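Search articles Go
Work > Opinion > Floor Care

Monday, 6 am, and the night crew at Vultport is down to two. Used to be a full shift on those floors. Now the Dindeo machines do the carpet, 25 of them, trained on made-up rooms before they ever touched ours.

Fine. I'm not against it. Hated the big extractor, my back hated it more. But look what's left for people — emptying tanks, untangling cords, answering alerts. One morning I cleared 600 alerts. Most were nothing.

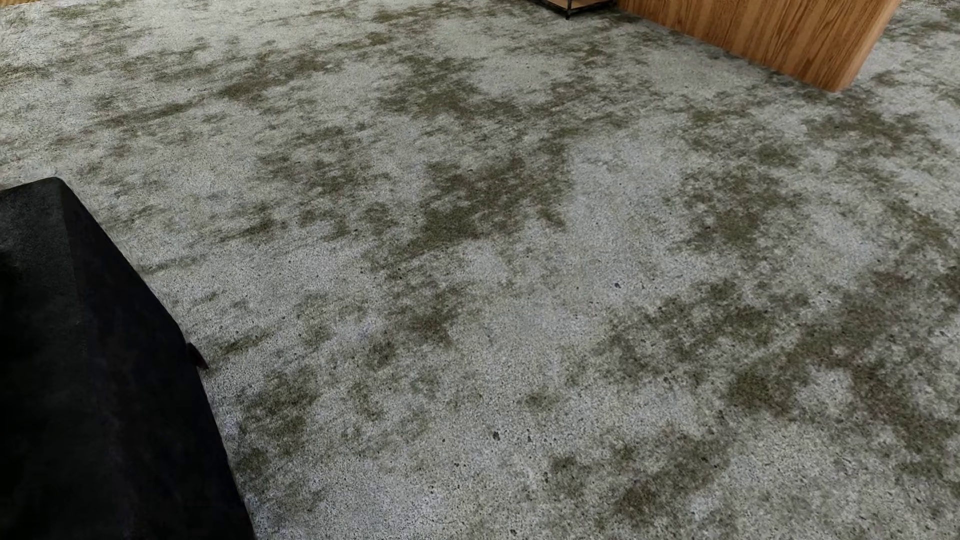

And who decides what's a stain and what's just the pattern? We did, by eye, on our knees. Now its a setting somewhere at Henao, and when it's wrong we get the complaint. Same pay. Less say.

Ask the crew before you buy the next batch. Put a cleaner in the room when they pick the settings. Pay for teh training hours too — Imley did, and their people stayed.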